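Ticket 1937: Losanora shop pages, product photos uploading sideways
Opened by: Leif Ásgeirsdóttir
Handled by: Bjarke Eyvindsson, Zadent web support
Status: Solved

Leif wrote:
Hello again, and sorry to be back so soon after the July business with the shipping labels! I've been adding our dried goods to the new Kofler theme, and every photo I load from my phone turns itself on its side. The old pictures are fine, all 37 of them, so I don't think I've broken the whole shop (I did worry). I tried a second browser and cleared the cache twice. Anything I load from my laptop goes in properly.

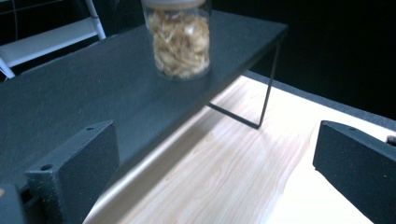
Pantry range, glass jar on the dark riser

Bjarke wrote:
Hi Leif, lovely to hear from you, and no, you haven't broken a thing. Your phone saves a little note in each file saying which way is up, and the Trudier resizer has been throwing that note away before reading it. I've switched on "Apply rotation first" for your shop. Could you delete one of the sideways ones, load it again from the phone, and wait 60 seconds before you refresh?
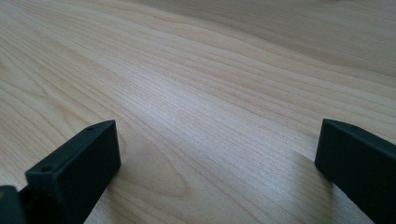 Resolution

August 7, 2018: Leif loaded 19 photos from the phone and they all came in upright, banner included. The sideways copies had to be deleted by hand, as the new setting leaves older uploads alone. Leif also asked whether the captions can be made a bit larger on phones, and I've opened a separate ticket for that one. Closing this with many thanks for the patience!
Bjarke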